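4 min read

Subject: Re: how many demos before it stops being embarrassing?

Hi all,

Sorry for the slow reply, September got away from me and I wanted to finish the batch before I opened my mouth. Quoting the bit I'm answering:

> We have 200 episodes of a two-arm desk task and the policy still
> dithers. It reaches, stops a little short, goes back, reaches again.
> Loss looks fine. Do we just keep collecting, or is there something
> wrong with what we already have? Also curious whether people
> move the clutter between episodes or leave it alone. We are on the
> Orkon recorder at its default rate, if that matters. How do you
> all decide what to throw out?

I had this exact dithering last spring and I did the obvious thing, which was collect more. We went from 200 to 700 on the stationery task (the one we call Pop, for reasons lost to history) and it got a bit better and then sat there. So no, I wouldn't just keep going! Look at your pauses first. I'd bet good money your operators are stopping just before the grasp to check their alignment, and the model is learning the stop as if it were part of the job. Mine were. I was the worst of them.

What I do now is scrub through every episode at double speed the same afternoon it's recorded, and anything where both arms are still for more than 2 seconds gets a flag. A flag doesn't mean delete. Sometimes you can trim it and the rest is lovely. But if the pause sits right before contact I bin the whole thing, it's cheaper to redo it than to argue with yourself over it.

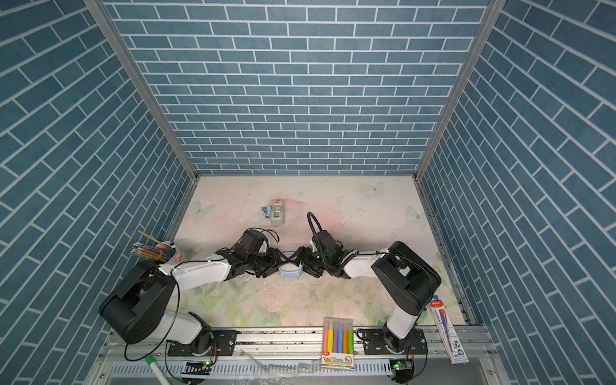

The other half of your question, the clutter. I leave most of it alone within a block and then shuffle it between blocks, and I've gone back and forth on this more than I'd like to admit. If you move everything every time, resetting takes longer than the episode and people get sloppy by mid-morning. If you never move anything, the policy learns the desk by heart and falls over when the desk changes. The things I'm most careful about are the ones sitting close to where the hands have to work. With the light blue frame held between both grippers in the middle of the mat, that stapler standing just behind the left gripper is close enough to matter, and an operator who's nervous about knocking it will come in at a funny angle without noticing. I like having some of that in the data. I don't want every single episode to have it. So next block the stapler goes somewhere else and the pencils can stay put.

On two-arm stuff in particular: please write down which arm is supposed to move first! We didn't, for the whole first 200. Half of our people led with the left and half led with the right and a couple did whatever felt nice that day. Each episode looks perfectly sensible by itself. Put them together and the policy stands there like two people at a doorway. When we split the set by leading arm and trained on one half only, the dithering dropped a lot, with less data. That was a sobering week.

I also ask people to say out loud what they're going for before they start, and to type it in as the episode note afterward in plain words. "Left takes the blue thing, right waits." That sort of thing. You'd be surprised how often the note and the recording don't match, and those are precisely the ones you want to find early.

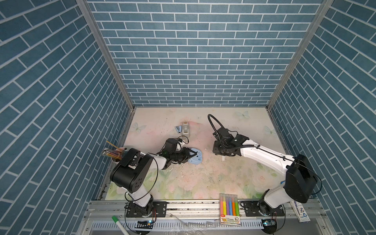
Left gripper on the light blue object, right arm over the mat.

About waiting arms. I used to let the idle arm go wherever the operator's other hand drifted, so it wandered a little in every episode. It's tempting to ignore since it isn't doing anything, but the model has to predict it all the same and it'll spend effort on your drifting. Now we have a loose rule: the waiting arm parks over its own side, a bit above the mat, and stays there until it's needed. Loose, because when I made it strict (a marked pose, everybody back to it) the handoffs went stiff and people hated it. I don't have numbers for this one, it's just my feeling from watching a lot of rollouts.

The Orkon default rate is fine, I think. We've used it the whole time. What did bite us was the timestamps on one camera slipping behind the joint readings after a long session, so check the end of the day against the start. Pick something with a sharp moment in it, like the gripper closing, and step through. If the fingers shut in the joint log and they're still open in the video, you've got a problem and it may go back a ways. We lost most of an afternoon's work to that. Restarting the recorder at lunch has kept it away so far.

Somebody on the Lultden thread suggested weighting the good episodes instead of throwing out the bad ones. I tried it for one run and couldn't tell the difference, but I only tried it once and with weights I made up on the spot, so don't take that as a result. If anyone here has done it properly I'd love to hear.

For deciding what to throw out, my list is pretty short these days. Long still stretch before contact, out. Wrong arm leading, goes in a separate folder. Dropped and picked up again, I keep, as long as the recovery is clean (those are gold, honest). Operator clearly fixing something with the headset half off, out.

I can share the little script that finds the still stretches if it's any use. It reads our Brilter export format so you'd have to change the loader, and the threshold is hard-coded near the top because I'm lazy. Let me know and I'll clean it up a bit before I post it.

One question back at you: are your 200 all from the same operator? If they are, then ignore what I said about leading arms and go straight to the pauses. If they're not, I'd split them by person and plot the time to first contact for each. Ours came out as two very obvious humps and I felt a bit silly for not looking sooner.

Cheers from the blue brick corner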